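本网站使用 Cookie 以保存浏览设置和购物车内容。继续浏览即视为同意。 接受 | 仅必要项 | 设置

Bidmont 开放格柜 Drestden 系列

11月3日 Karabulut

Drestden 是 Bidmont 的开放格柜系列，正面不设门，柜内以层板分隔，用于存放日常取用频率较高的小件物品。浅木纹外观，可靠墙落地放置，也可放在台面上使用。本页包含结构、参数、装载、衬布、背板使用、安装与保养的说明，适用于单格与双格两种型式。带门型号和抽屉型号另见各自页面，参数不通用。

型式与适用范围

单格型由两块侧板、一块顶板、一块底板和一块背板组成，内部为一个完整空间。双格型在此基础上增加一块活动层板，将内部分为上下两格。两种型式的外宽相同，侧板孔位相同，单格型可后期加装层板改为双格型，所需层板与层板托须单独订购。

产品适用于室内干燥环境，典型位置为玄关、书房、卧室墙边和走廊尽头。不适用于浴室、未封闭的阳台、灶具旁及暖气片正前方。柜体背面与外墙内侧之间应留出空隙，地下室及底层房间尤其需要注意。柜体不作为隔断、座椅或踏步使用，也不承托电视机。

开放结构没有门板和铰链，取物时不需要预留开门空间，过道较窄的房间可以使用。相应的代价是柜内物品直接暴露，积灰速度高于带门柜，遇到宠物或幼儿时也没有遮挡。需要防尘或上锁的物品应存放在别处。

主要参数

外宽：80 cm
型式：单格／双格
外观：浅木纹
层板调节：8 档
单块层板均布载荷上限：20 kg
底板均布载荷上限：与层板相同（置于平整地面时不受此限，仍不得集中受力）
门板：无
背板：固定式，整块
靠墙固定：随附防倾倒固定件
质保：两年

外宽为侧板外表面之间的距离，不含防倾倒固定件。内宽等于外宽减去两块侧板的厚度，订购收纳盒前请以实物测量为准，不要以外宽推算。不同批次之间木纹走向和颜色深浅存在差异，属于正常范围，分批购买并排使用时尤其明显。

载荷上限按均匀分布计算。重物集中于层板中部时，允许值低于表列数值；重物靠近两端侧板时，层板变形较小。层板中部长期下弯，可将其取下翻面使用，前提是载荷从未超过上限，且板面没有开裂。翻面之后应减少该层装载量，仍继续下弯的，更换层板。

柜体结构

侧板、顶板和底板以隐藏式连接件装配，外侧看不到紧固件头部。背板嵌入四周槽口，参与柜体的抗剪，不应省略，也不应在背板中部开大孔。需要引出线缆的，使用背板下角的预留缺口，该缺口出厂时以盖片封闭，推出盖片即可。

活动层板由四只层板托支承，层板托插入侧板内侧的孔列。同一块层板的四只层板托必须处于同一档。前后档位错开会使层板倾斜，柜内圆形物品容易滑出，层板本身也可能在取物时翘起。调节档位前应清空该层板及其上方的全部物品，不要在有载状态下撬动。

层板前沿与侧板前沿之间有少量缩进，用于避开衣物和手背的刮碰。层板插入到位后，前沿缩进左右应一致。左右不一致通常由背板侧残留的包装碎屑引起，取出清理后重新放入。

装载与分区

开放格没有固定隔断，装载方式由使用者决定。按物品形态分区比按用途分区更稳定：竖立物靠侧板，扁平物叠放在底层，软质物放在中间，小件放在浅盘或透明容器内。按用途分区的做法，例如把钥匙、票据、手套归为“出门”一类，适合格数较多的组合；只有一格时，大小悬殊的物品堆在一起，取下面的一件需要移开上面的全部。

柜内前部与后部的取用难度不同。前部一臂以内的位置应留给每日使用的物品，后部放置取用间隔较长的物品，高物在后，低物在前。瓶类是例外，应靠侧板放置，从中部取物时手臂容易碰倒。

以下为单格实际使用状态，柜底铺衬布，背板贴便条，层板上方另放小件。
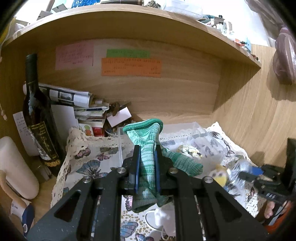
Karabulut

织物类小件的取放是开放格中最频繁的动作。绿色针织袜这类软质物没有固定形状，从中段提起时，袜口朝上张开，袜尖一侧垂下，容易带动邻近的轻物，例如透明塑料袋和包装纸。放回时应先成双对折，再以折边朝外放置，取用时捏住折边，整双一次取出。单只散放的袜子应在放入前配对；无法配对的另放一处，不与成双的混放。

罗纹袜口长期拉伸后回弹下降，因此不建议用“翻口包裹”的方法收纳针织袜。该方法将一只袜口翻折套住整双，占用空间小，但袜口始终处于张紧状态。对折叠放或松卷均可。松卷后的直径应小于所用分隔盒的格宽，避免压入时变形。

厚袜与薄袜分开放置。厚针织袜叠放时上下层之间有明显弹力，叠得过高会自行散开，以不超过分隔盒边沿为限。没有分隔盒时，将其夹在两件有重量的硬质物之间，例如一摞册子和一只盒子，也可以保持形状，但取出后两侧的物品需要重新靠拢。

柜底衬布

柜底可以铺一层衬布。图中所用为白底花边布，印有蓝、紫、黄色蝴蝶。衬布不属于柜体标准配件，可使用家中现有的桌布或盖布，尺寸应略小于柜底，花边部分可垂出前沿，垂出长度以不遮挡下方格口为准。

衬布的作用是减少硬质物在板面上拖动产生的划痕，并便于一次取出碎屑。清理时先移开上方物品，将四角向中间收起，整体拿出抖净。布面印花较密时，细小物件落在上面不易分辨，耳钉、螺钉、记忆卡一类不应直接散放在花布上，应放入浅盘。

衬布厚度影响竖立物的稳定性。薄棉布影响较小，毛绒或夹棉材料会使窄底瓶罐倾斜。瓶子放在衬布边缘、底面一半压布一半压板时也会倾斜，放置前应确认整个底面处于同一平面。衬布起皱的位置不放竖立物。

化纤衬布在板面上摩擦力较低，拉动其中一件物品时可能整块移动。可在衬布与底板之间加一片网格防滑垫。防滑垫应选用不含增塑剂析出的型号，劣质软质塑料与饰面长期接触可能留下痕迹，痕迹通常无法擦除。背胶防滑条不得直接贴在底板上，因此造成的表面剥落不在质保范围内。

衬布按材质洗涤，洗后完全晾干再铺回。半干的布铺在封闭的底面上，水汽只能向上散出，板面容易发白。深色衬布首次使用前应单独过水，确认不掉色。带花边的衬布放入洗衣袋，花边不与拉链、钩扣同洗。

Honard 为本系列裁切成品衬布，有平边和花边两种，平边款前后对称，可调头使用。花边款仅前沿有花边。两款均不附防滑垫。

背板与便条

背板内侧面为连续平面，适合贴便条。粉色、绿色、橙色便条可以按颜色区分内容，例如一种颜色记待办，一种颜色记存放物清单。颜色的含义由使用者自定，建议在同一柜内保持一致，换人整理时不需要重新辨认。

便条相互叠压时，下面一张的部分内容会被遮住，上面一张揭下时也可能带走下面一张。需要长期保留的内容不宜用叠贴方式，可改用卡片，以可移胶固定四角。印刷卡片和说明卡较硬，用胶带固定时，胶带应贴在卡片背面，避免直接横跨卡面。

可移胶便条在木纹表面的附着力低于玻璃和光面金属。贴之前用干布擦去浮灰，贴后自上而下压实胶条。便条下缘翘起后容易被取出的物品勾住，开放格内尤其常见，重要便条应贴在背板上半部，避开物品高度。

普通透明胶带、双面泡棉胶和强力挂钩胶不建议用于背板。撕除时可能带起表层。确需使用的，应先在背板下角不显眼处试贴，放置数日后撕下，观察表面是否有损伤。挂钩承受的是持续拉力，试贴无损伤并不代表长期悬挂无损伤。

便条贴在较深的柜内时，文字需要写得比平时大。细笔小字从柜外正常站立位置不易辨认，建议使用粗头笔，每张只写一件事。柜内光线不足的，可加装灯条，见配件一节。

瓶、罐与容器

深色玻璃酒瓶、小玻璃罐、白色圆筒容器等硬质件，应优先确定位置，再填放软质物。瓶身较高，重心随余量变化，空瓶比满瓶更容易被碰倒。竖放瓶子的一侧靠近侧板，瓶底与侧板之间不夹纸片或布边。

玻璃罐放在层板上方时，不要贴近前沿。罐底到前沿之间应留出至少一只手掌的距离。层板上方的物品从下方看不到全貌，伸手摸取时容易推动后面的物品，高处只放有固定外形、一次可以拿稳的东西。透明塑料容器从侧面可以看见内容物，适合放在高于视线的位置。

小型工具和杂件成簇摆放时，应有一只共同的底盘。直接沿层板右端排列也可以，但最外侧一件应为较重的一件，作为挡头。带尖头和刃口的工具须加护套，开放格内不存放未加护套的刀具。

液体容器应确认瓶盖关紧，外壁擦干。含酒精、丙酮或松节油的制品一旦渗漏，会损伤木纹表面，应在下面垫托盘。化妆水、香水和清洁剂均属此类。酒类若需长期存放，开放格不提供遮光与恒温条件，只适合展示或短期放置。

报纸、册子与票据

纸张叠放时，大幅在下，小幅在上，边缘对齐靠后的一角。报纸卷起后放在册子之上是可行的做法，卷口朝前，便于抽出。卷起的报纸会逐渐松开，可用纸带束住，橡皮筋老化后会粘在纸面上，不宜长期使用。

纸摞高度不应超过旁边容器的高度，超过后上部容易向外滑。光面册子之间摩擦力小，叠放时每隔几本调转书脊方向，可以减小一侧偏厚引起的倾斜。不再需要的包装说明和广告页应在每次整理时取出，这类纸张占用的高度往往超过实际要保留的部分。

浅木纹表面对新闻纸油墨较为敏感。未干透的油墨在受压和潮湿条件下可能转印，报纸不应直接压在板面上，中间应隔一层册子、牛皮纸或衬布。已经转印的，用拧干的软布蘸中性洗涤剂轻擦，不使用橡皮和磨砂海绵。

票据、小卡片和名片应竖插在卡槽或窄盒内。平放的小卡片容易滑入纸摞之间，需要逐页翻找。带红橙色图案之类颜色鲜明的卡片可放在最前作为分隔，但卡槽仍以文字标签为准。

钥匙、线缆与零散物

钥匙宜挂放。金属钥匙直接放在板面上，每次取放都会留下细小划痕，划痕集中在同一位置后十分明显。没有挂杆时，可在钥匙下方垫一张卡片。钥匙挂放的位置应低于上方层板，高于底部物品，摆动时不碰到玻璃件。

线缆单独成圈，圈径以自然弯曲为准，不折死弯。白色线缆与浅色衬布颜色接近，放在布面上容易被忽略，提起其他物品时可能连带拉出，应以束线带扎好后靠边放置。线缆两端插头朝同一方向，便于辨认接口类型。

透明袋、透明管和小包装袋属于轻质物，在开放格内会随取物动作移位。空袋折平收入一只盒内，已拆开的包装纸及时清出。透明管类竖放时须有插孔或笔筒，不依靠周围物品夹持。需要保留的透明小包装，应在外面贴标签，注明内容与放入月份，例如“3月”。

毛绒小玩具可以放在侧面，作为软质缓冲。其表面易吸灰，不宜长期放在柜底后角。给幼儿使用的玩具应放在幼儿站立可及的高度，下方不放玻璃容器。

各类盒子以开口朝上或朝前为准，同一格内保持一致。印字面朝外可以减少翻找，印字面已经磨损的另贴标签。纸盒受潮后底面先变软，搬动时应托住底部。

安装

安装需要两人操作。所需工具为十字螺丝刀、橡胶锤和水平尺，靠墙固定时另需与墙体相符的膨胀件和钻具。随附固定件仅包含柜侧部分，不含墙侧膨胀件，墙体材料不同，所需规格不同，请向当地五金供应方确认。

一、将板件平放在软垫或拆开的纸箱上，木纹面朝下。核对板件标签，左右侧板不可互换，孔列位于内侧。

二、将连接杆旋入侧板至台阶处。不要使用冲击类电动工具。旋入过深会使偏心件无法锁紧，旋入过浅则板缝无法闭合。

三、将底板和顶板插入其中一块侧板，锁紧偏心件，再盖上另一块侧板。偏心件旋至有明显阻力即可，箭头标记应越过起始位置，不必旋到极限。

四、校正对角线。两条对角线长度一致后，将背板沿槽口推入。背板推入过程中受阻，不要锤击背板边缘，应退出检查柜体是否歪斜。

五、立起柜体。由两人分别托住两侧，不以背板作为受力点。立起后用水平尺检查顶板，地面不平时在底部加垫片，垫片应位于侧板正下方。

六、安装防倾倒固定件。无论柜体高低与装载多少，落地使用时均应固定。放在台面上使用时，固定件改装在柜体与台面之间，角码另配。

七、将层板托插入所选档位，放入层板。双格型应先确定上方物品的最大高度，再选择档位，避免装载后重新调整。

安装完成后空置一日再装载，用于散去包装气味，并复查连接件是否松动。首次装载后一个月复紧一次。此后每次搬动柜体均应复紧。

保养

日常清洁用干燥软布沿木纹方向擦拭。污渍用拧干的湿布擦除，随后立即擦干。不使用蒸汽清洁机、含氯清洁剂、钢丝球和带研磨颗粒的膏剂。蜡类护理剂会降低便条的附着力，不建议用于背板。

板件边缘是受潮最敏感的部位。水渍停留在封边接缝处，可能引起鼓起，鼓起后无法恢复。花瓶、加湿器和未擦干的水杯不放在柜内。梅雨季节可在后角放置干燥剂，干燥剂袋不得与饰面直接接触，吸水后及时更换。

阳光长期直射会使木纹表面变色，被物品遮住的部分与外露部分形成色差。布面和便条的褪色通常早于板面。无法避开直射的位置，应不定期移动固定摆放的物品。

整理时按从上到下的顺序清空，先层板上方，后柜底。玻璃件和瓶类最先取出，最后放回。清空后检查层板托是否插到底，底部衬布是否夹入板缝。不必每次全部清空，只整理一格时，应确认相邻物品没有依靠在被移出的物品上。

配件

活动层板，含层板托四只。颜色与柜体相同，受批次影响可能有色差。

分隔盒，Bidmont 出品，适合袜子、手套等织物。可拆洗，底板可取出。

浅盘，用于小件与工具，底面附防滑点。

挂杆，安装于层板下方，用于钥匙与束好的线缆。安装孔已预留，不需另行钻孔。

灯条，充电式，磁吸底座以螺钉固定。不使用背胶固定方式。充电接口位于灯条端部，充电时应取下。

成品衬布，Honard 裁切，分平边与花边。

台面角码，用于台面放置时的固定。

其他品牌的收纳盒可以使用，以柜内净尺寸为准。其他品牌的层板托不可混用，外观接近的层板托孔径可能不同，插入后松动不易察觉。

包装与到货检查

柜体以平板包装发货，单格型一箱，双格型一箱，配件另箱。收货时检查箱角与封带，箱角有明显压痕的，应在签收前开箱查看对应板件。五金袋固定在底板内侧，拆箱后先取出五金袋，再移动板件。

缺件时请提供箱外标签上的批次编号和缺少部件的字母代号。五金件可单独补发，板件按型式与位置补发。已经装配的板件如无质量问题不接受退回，请在装配前完成外观检查。

包装纸箱建议保留至安装完成。退货须使用原包装，护角缺失造成的运输损坏由寄出方承担。

质保范围

自购买之日起质保两年，适用于正常室内使用条件下的柜体、层板和随附五金。灯条电池、衬布与分隔盒布套属于消耗件，不在此列。

以下情形不在质保范围内：超出载荷使用；受潮、浸水或高温造成的变形；胶带、挂钩、防滑条撕除造成的表面损伤；自行开孔或锯切；未安装防倾倒固定件而造成的倾倒损坏；木纹与颜色的批次差异。

申请质保时需要购买凭证、批次编号和损坏部位照片。批次编号印在底板背面，装配后不易查看，建议安装前抄录，贴在背板内侧或随购买凭证保存。

订购

Drestden 单格型与双格型均可经 Honard 订购。组合订购时，相邻柜体之间需使用连接件，连接件按柜体数量自动计入。同一订单内的柜体按同一批次配货，分开下单则无法保证。

订阅产品更新：输入电子邮箱，接收新配件与补货通知。可随时退订。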